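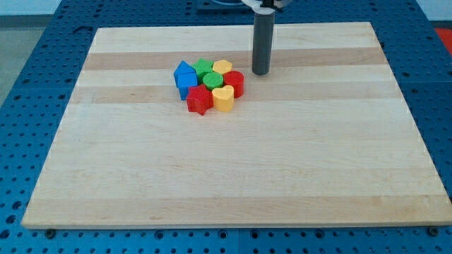 Plastic shape blocks on a maple board.

Dilell Paper Lanterns and Garlands: Your Questions

2 min read

What sizes do the lanterns come in?
Small, medium and large. The sizes refer to the width of the lantern when it is fully open. Garlands come in one length and can be tied end to end.

Can I use them outdoors?
Yes, in dry weather. The paper will spot if it gets rained on and the color may run onto tablecloths. For a covered porch or a tent they are fine overnight.

Do the lanterns come with lights?
No. Bulbs and cords are sold separately. Use LED bulbs only. Do not put candles in any paper lantern we sell.

How many do I need for a wedding hall?
It depends on the ceiling height. For a hall seating 226 guests we supplied 2 cartons of mixed sizes, and the customer had a few left over. Send us the room measurements and Rekha Rajput in our order office will work out a number.

What is the minimum order?
One pack for the regular colors. Custom printed lanterns start at 1,000 pieces.

How long does custom printing take?
Allow about 2 weeks after you approve the proof. Orders for October events should be placed early as the print room fills up.

Can I return unused packs?
Unopened packs can be returned for a refund of the purchase price. You pay the return postage. We can't take back printed items or anything that has been unfolded.

My garland arrived with a crease. Will it come out?
Usually. Hang it overnight with a clothespin on each end. If the crease is still there, email a photo with your order number and we will send another.

Do you sell to stores?
Yes. Trade accounts are handled by Vivek Prajapati. The Sitlow and Gulum ranges are open to trade buyers, and the Shukla range is sold only through this site.

Prices and terms last checked 16/06/2021.

14 shares
3 comments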